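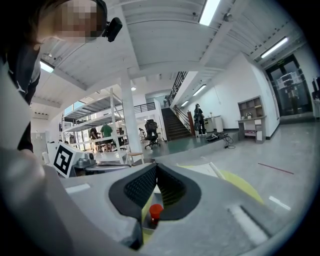
Stullton Water District Sets Flushing Schedule for East Side Mains

Utilities | Local News

By Azra Dervishi
April, 7:40 a.m.

The Stullton water district will begin flushing distribution mains east of Kanden Road this month, starting at the pump station and working outward to the dead-end lines. Crews will operate between 9 p.m. and 5 a.m. to limit the effect on daytime pressure.

The work covers 52 hydrants. Each one will be opened until the discharge runs clear and the chlorine residual reaches the district's target. Valves upstream are closed in sequence so that water enters each segment from a single direction, which raises the velocity enough to lift iron and manganese sediment off the pipe wall.

District engineer Blagoje Janevski said the east side was moved ahead of the downtown loop after an increase in discolored water calls over the winter. Most came from streets served by unlined cast iron pipe.

"The older 6-inch lines don't see much flow at night, so material settles," Janevski said. "We need to reach scouring velocity, and for that we have to isolate them."

Customers may notice lower pressure or a brown or yellow tint while crews are on their street. The district advises running a cold tap for several minutes until the water clears, and holding off on laundry until then. Hot water should not be drawn while the supply is discolored, as sediment can collect in the tank.

Discharge will be directed to storm drains through dechlorinating diffusers. Parking will be restricted within 500 feet of the Kneževič Street culvert, where the storm line is undersized and temporary hose will be laid along the curb.

Notices are being mailed to 1,000 service addresses. Customers on home dialysis or with fire sprinkler systems should call the district before work reaches their block.

Valves that fail to seat will be logged for replacement under phase 2 of the main renewal program. The downtown loop is to be flushed in the fall.

© Stullton Brikik. All rights reserved. | Contact the newsroom | Back to top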